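Household Diary, Bako Residence
Friday, November 27, 2020

The back bedroom was scheduled for attention today, in accordance with the list approved in June. Masks remain required for all persons working indoors. The bed was left made up with the white "福" bedspread, as Ms. Olatunji prefers it for the cold months.
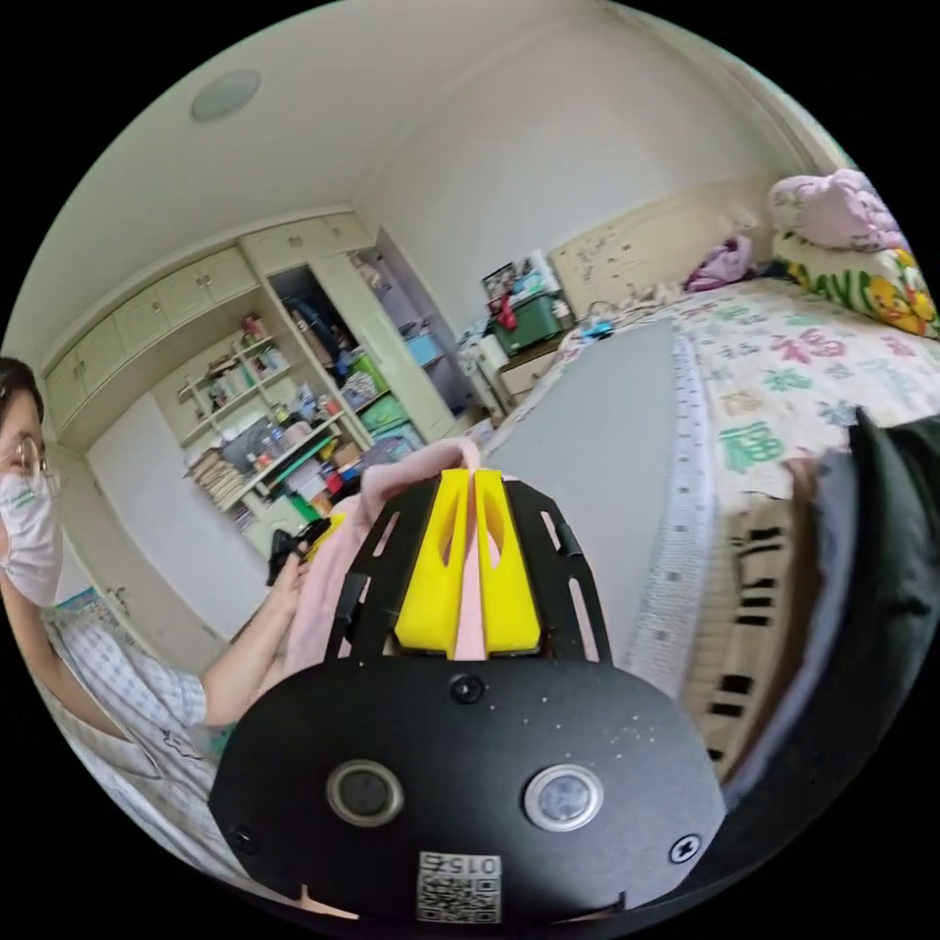
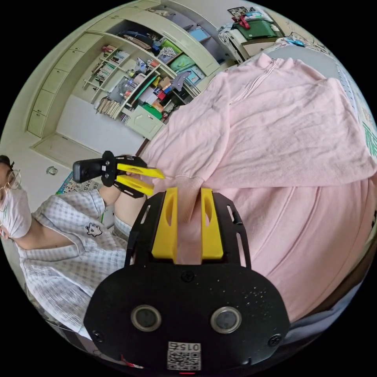
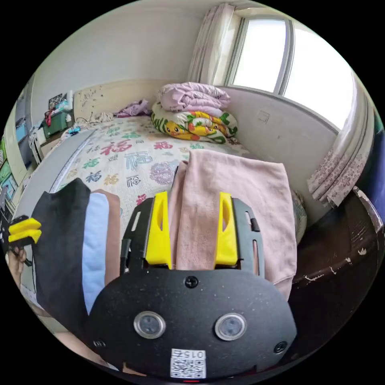 Folding is to follow the method set down by Mr. Boyer. Zippers are closed first, sleeves are laid inward, and the garment is folded upward from the hem. Cuffs are to be straightened and never rolled. Small cloths are folded in quarters and kept apart from clothing. The method was read aloud again this morning at the request of Mr. Ekpo, who missed the previous reading.

Spare blankets will stay in the bedroom until the hall closet has been repainted. The painter, Mr. Yazıcı, has quoted 480 for the closet and the door together, and the quotation was accepted by telephone at noon. He asks that the lower shelf be cleared before he arrives.

Ms. Lawal raised the matter of the bookshelves. It was agreed that papers older than 2 years may be discarded once she has reviewed them, and that the children's items are not to be moved without their consent. A decision on additional storage boxes was postponed. The price at Braltside has risen to 156 for the set, and delivery is slow.

Lunch was taken late. Rain began after three o'clock, and the washing planned for the afternoon was put off until tomorrow. The key to the hall closet has still not been found.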